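Notes from the February visit to Plurbridge, mostly about the software. The hardware has been covered in other write-ups and has changed little; the stack on top of it has been largely rewritten.

## Getting in

Plurbridge has the upper floor of the old Cruickshank building. Sign in at the ground floor desk and take the stairs, as the lift needs a badge. Our group was five people, two of us from integration and the rest from a packaging line that is looking at flexible handling. Subira Mrema, who leads the perception group, ran the tour and answered most of the questions without slides.

## Demonstration data

The floor is organized around recording. An operator holds a pair of grippers and performs a kitchen task by hand, and the recordings are used to train the policy. The grippers carry printed marker cubes. Pose comes from the markers when they are in view and from inertial data when they are not, and the two are blended in a filter called Wellby. Wellby began as a calibration script and is now the largest single package in the repository.

Most of our questions were about the handover between the two sources. When a marker is hidden, the estimate drifts, and when it comes back the naive result is a jump. Wellby handles this in two passes. The live pass only has to be good enough to warn the operator that tracking is poor. The offline pass runs over the whole recording in both directions and spreads the correction across the gap. Mrema showed us a plot of one wrist track before and after the second pass. The raw trace had a visible step at each reacquisition; the smoothed one did not, although the peaks of the fast motions were slightly flattened. She considers that an acceptable trade for cooking tasks and a bad one for anything with contact timing.
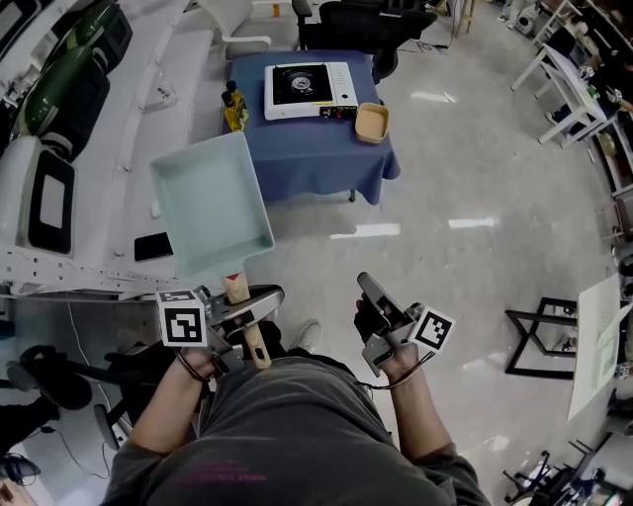
Time alignment got less attention in their published notes than it deserves. Camera images and gripper width readings arrive on separate clocks. The old stack stamped everything on arrival at the logging machine, so a busy disk could shift one stream against another. The current one stamps at the source and estimates the offset at the start of each recording: the operator opens and closes both grippers a few times, and the software matches the width signal to the motion of the fingers in the image. If the match is poor, the recording is refused on the spot.

## Filtering and review

A recording passes through automatic checks before anyone looks at it. The checks are plain: dropped images, marker gaps longer than a set limit, joint targets outside the workspace of the arm that will replay the motion. The last one removes the most. People reach across themselves and turn their wrists in ways the arm cannot follow, and the solver has no useful answer for those segments.

The set we were shown had 561 recordings, of which 40 were flagged for a second look. The review tool puts the video, the wrist tracks and the reachability result on one timeline, and a reviewer can trim a segment without touching the original file. I would have liked a way to search by failure type. At present the flag is free text – a decision Mrema said she regrets – and two reviewers will describe the same fault differently.

## Planning and control

The policy outputs short chunks of end-effector motion. A separate layer called Ollitz turns these into joint commands, checks for collisions and limits speed. It is deliberately ignorant of the task. If a chunk cannot be executed, Ollitz holds position and asks for another one.

The packaging people asked about latency. Inference runs while the previous chunk is still executing, so a slow result shows up as a pause at the end of the chunk. We saw two such pauses on a replayed log. For a packaging line with a moving belt this would be a problem, and Mrema agreed that the interface would need a time budget it does not have now.

## Follow-up

- Ask for the message definitions between the policy and Ollitz. They are willing to share them.
- Check whether our own logger stamps at the source. I suspect it does not on the older cell.
- Send Mrema the belt speed range so she can comment on chunk length.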